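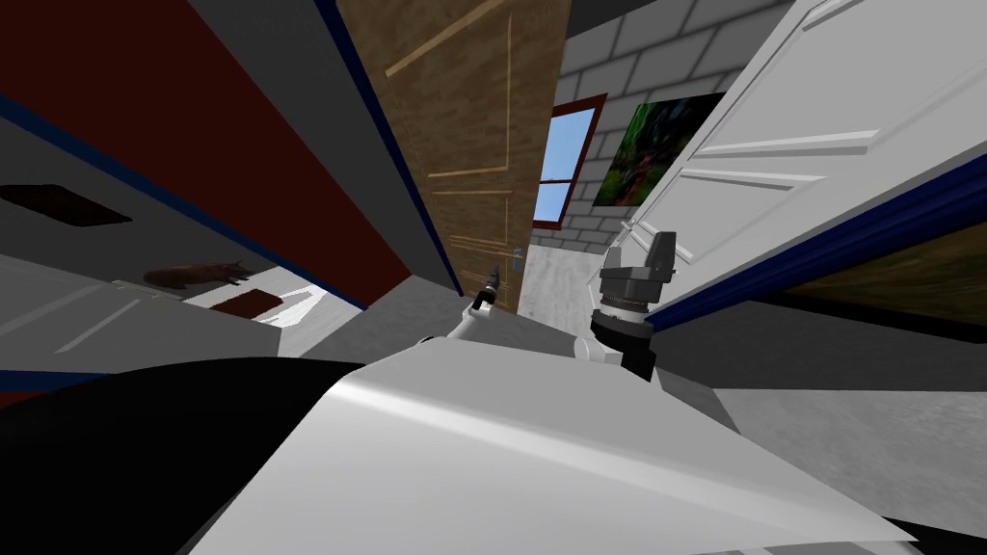 Chapter 2

Doors, Thresholds and the Way We Move Through a House

Before we go any further, I should like you to put this book down for a minute and walk to the room furthest from where you are sitting. Go at your usual pace, come back again, and then try to remember every door you passed. Most of my students can manage the front door and the one that sticks, and after that they begin to guess. I was no better when I started out, and I had been drawing house plans for years by then!

In the first chapter we looked at rooms as if they were boxes, each with its own size and its own supply of daylight. That was a fair place to begin, but a house is also a set of journeys, most of them short and made with something in your hands -- a tray, a sleeping child, a pile of clean sheets. The door is where those journeys get easier or harder, and so it deserves a chapter to itself.

We shall start with the swing. A hinged door needs a quarter circle of clear floor, and that floor can't be used for much else. On a small plan it is surprising how quickly these quarter circles add up, and how often two of them overlap, so that somebody coming out of the bathroom meets somebody else coming out of the airing cupboard. 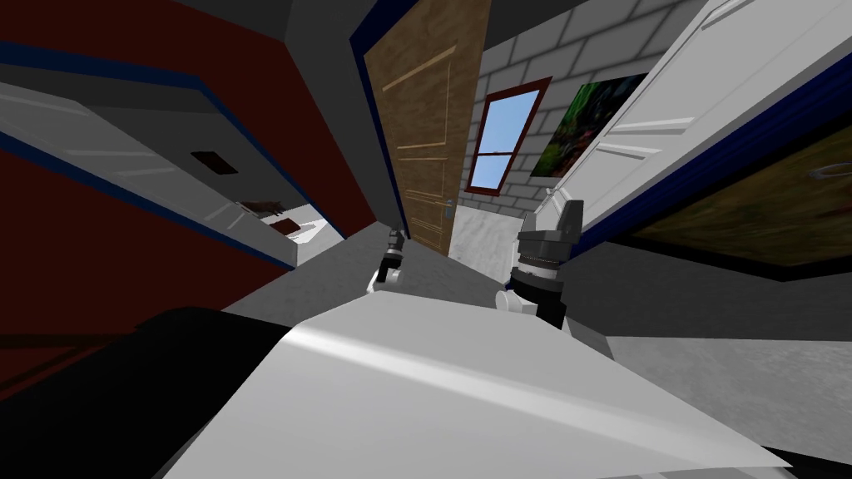

The old rule was that a door should open into the room and against the nearest wall, and it is still a good rule for a bedroom. It works less well for a very small room, where a person who has fallen may be lying behind the door. For that reason many designers now turn the smallest doors outwards, or slide them, and accept a little awkwardness in the passage.

Our main example in this chapter is the terrace at Tisitberg, which was surveyed over one long May by Indrek Kazlauskienė, then a young assistant at the firm of Kütt. The survey covered 192 doors. She opened and closed every one of them, wrote down which way it swung and what it bumped into, and then (this is the part I admire) asked the people living there which doors they had taken off and put in the shed. You will find her notes a pleasure to read, and a few pages are printed at the end of the chapter. 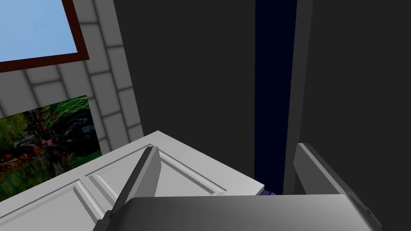
Cupboards belong in this story too, although they are usually left until the plan is finished. A cupboard door has a swing like any other, only lower down and more likely to catch you on the shin. When you come to the exercises, please draw them open as well as shut, and do the same for the oven and the washing machine.

You will need a tape measure, a soft pencil and a plan of any home you can get into without a fuss. We begin with the front door.

2.1 Coming in from the street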